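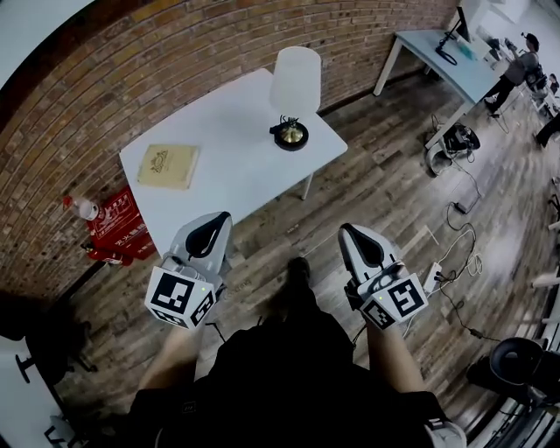 Caoimhe Duggan thinks the book should not stay so near the lamp, and she wrote it in the margin of my last page: a reading table needs one clear half, otherwise people put their cup on the book. I answered under her note that I agree for the cup but not for the clear half.

Saturday, afternoon. Reading corner, the white table by the curved brick wall.

Book: the beige one with the small emblem on the cover. Closed, toward the left side. I keep it there for now.

Lamp: white shade, round black base, near the right end. I measured from the center of the base to the middle of the book place and wrote 38 cm, then I found that I had held the tape at the wrong side of the base. To measure again. The Bestberg sheet gives 500 lux for reading and I don't want to guess if we reach it with the lamp so far to the right. The meter is still with Privetance.

Extinguishers. One is lying on top of the red box and another is on the floor below it, between the wall and the table. I don't like this. They should stand upright and the way to them must stay free, so the table cannot go more to the left. This decides the position more than the lamp does.

Light-blue table with the monitor: the black cables hang down from it. Tie them up – I have 6 straps left from the Pavari order, 3 should be enough.

Question for Caoimhe: if the lamp goes to the back corner, does the shade throw too much light on the brick? I tried to draw it but my drawing is not good. Please write the answer under this line and not in the margin, I can't read the margin well.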